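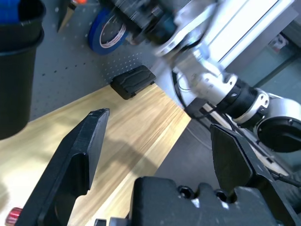

Photo: Anahera Fairweather / Hollenstein

HANDLES FIRST

The procedure at Hollenstein required the operator to home both arms before the first take. Roswitha Ruppert homed them, checked the grippers open and closed, and entered the start time. The task was listed as Cerus, item 4: pick up scissors from table, present handles first, release.

She had the leader arms in her hands, two light linkages with triggers at the ends. When she moved them, the large arms on the bench moved. The delay was small enough that after a week she had stopped correcting for it, and large enough that at home she now set cups down too slowly.

The contract called for 1,096 accepted takes. Fairweather reviewed them in the next room and marked each one A or R, with a reason code. R3 was a dropped object. R5 was hesitation. Ruppert's takes were mostly A. Her rejects were nearly all R5.

"You stop before you close the fingers," Fairweather said over the intercom. "It's in every file. The policy will learn the stop."

"I stop when I do it by hand."

"For how long?"

Ruppert put down the leaders, took a spare pair of scissors from the drawer and picked them up from her own desk several times. She could not find the stop. As soon as she watched for it, it went away.

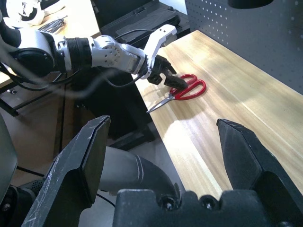
"How is the object reset between takes?"

"By hand, with the arms paused. Turn it to a new angle each time and keep it within reach of both grippers."

Ruppert wrote the answer under the others on the sheet. She had asked the same thing on her first day. The Jekesgate site had used a jig for resets, and the policy trained there could find scissors only where the jig had put them. Its operators had been fast. She had watched their recordings during training: 14 seconds a take, no variation, every grasp at the same point on the handle.

She ran the afternoon block. For the first takes she tried to close the trigger without stopping, and knocked the scissors sideways twice. R3, R3. Then she went back to her own way and the rejects returned to R5. Fairweather did not comment. At the end of the block she came in with a laptop and turned it toward Ruppert.

"I trained one on your rejects. Only the R5s."

"Why?"

"There were enough of them."

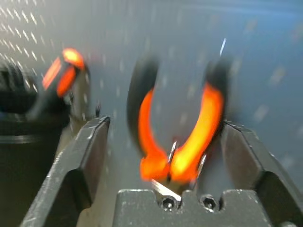

Photo credit: Hollenstein, Wavham

They ran the evaluation on Saturday, February 24, 2018, when the building was quiet. Ruppert left the leaders in their cradle and stood behind the marked line with her hand near the stop button.

The model trained on accepted takes finished first and scored 80 percent. Its failures were of one kind. It closed on the handle a little early, while the arm was still settling, and the blades swung.

Fairweather loaded the other one. The arm went out over the table, came down to the scissors, and stopped.

Ruppert counted under her breath without meaning to. She noticed that her own right hand was half closed.

The fingers shut. The arm lifted, turned its wrist, and held the handles out toward the line. She was supposed to log the result before touching anything. She stepped over the tape and took the scissors.

"That's an R7," Fairweather said. "Operator in the workspace."

She entered the code and set up the next trial.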